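Packing for Putico with one bag

08/03/2025

I went to Putico in July for 22 days and took one carry-on. A few people have written to ask how, so I am putting down what I did while I still remember it.

The bag is a Jirness I bought secondhand from Shiela Ignacio. The zipper sticks at one corner but it fits under most seats. Packed, I try to keep it light enough to carry up four flights of stairs, as the place I rented in Helley has no elevator.

Clothes take up most of the room. I used to roll everything. Now I fold shirts flat and stack them, with the heavier ones at the bottom. Rolling did save space, but I had to unroll half the bag to find anything, and cotton shirts came out with creases all the way around.

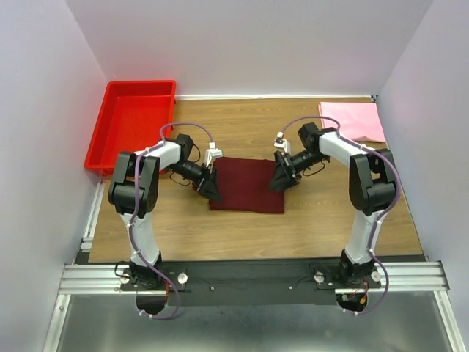 How many shirts do you need for three weeks?
Five, if you can do laundry once a week. I took six and wore the last one only on the bus home.

Dark colors are easier. They hide coffee, and you can wash them together in a sink without worrying. I took one long-sleeved shirt for evenings, two pairs of pants, one pair of shorts, and a rain jacket that I wore on the plane. Shoes were the pair on my feet plus sandals.

Laundry in Helley is on the street behind the market. Joana Paiva, who rented me the room, told me to go before nine. The machines take coins only and the change machine was out of order both times I needed it. She also lent me a line and some pegs, and shirts were dry on the balcony by lunch.
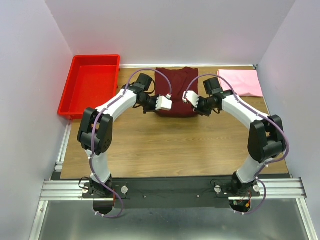
Short sleeves, folded flat.

The one thing I forgot was a plug adapter. The shop by the bus station had them, next to the batteries. I also packed a 948-page novel and read 153 pages of it. It weighed more than my sandals. Next time I will take a thin one and leave it in the room for whoever comes after.

I still have to write up the ferry and the walk to the lighthouse. Those will go in a separate post, with the bus times.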